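Slim Cans on a Soft Surface: Handling Notes from Urgate

5/21/18

14 shares | 3 comments

Krisztina Pálfi has handled beverage cans at Urgate since the sampling room opened, and she starts with the lid. "The rim is the stiffest part of the can," she said. "The side wall is thin. If you squeeze a slim can at mid-height, the wall takes the load, and it dents."

The room receives 2,000 cans a month, all in tall, narrow formats. Each can is set out by color before it is moved to a tray. Pálfi prefers foam tiles to a bare bench top. Foam reduces noise and protects the base, but it gives under weight, and a tall can has a small footprint. "On foam you check that it stands straight before you let go. The tray has a flat floor, so the problem goes away there."
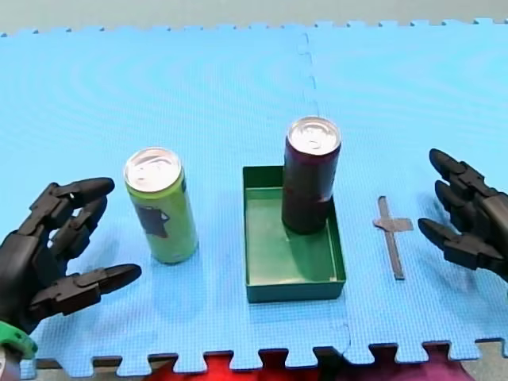 Tray depth was the longest argument. Deep trays hold a can upright with no effort, but they hide the side print and leave little room to grip. Pálfi settled on a shallow wall. The can stands well clear of it and can be lifted by the shoulder. The trays come from Bognár, which supplied 50 in August after an earlier batch warped.

Her written procedure is short. Cans are lifted vertically and lowered base first. Any can laid on its side is supported along the body, with the lid end left open to view. The rim, the grooves inside it and the tab area are then checked under even light. A scratch on the wall is recorded. A nick in the rim means the can is set aside.

Dark and saturated colors are slower to check, she said, as gloss on the wall can pass for a shallow dent. She turns the can a little. "A highlight moves when you turn it. A dent stays where it is."

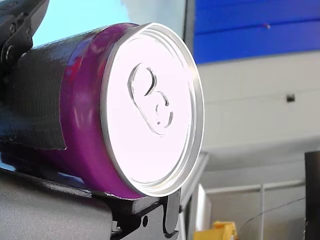 Dilruba Chowdhury disagreed on one point, saying that the lid should be checked before the can is moved at all, and that a second check at the tray would catch the rest. Pálfi has tried that order. It added 110 minutes to a full batch, and she went back to a single check.

14 shares | 3 comments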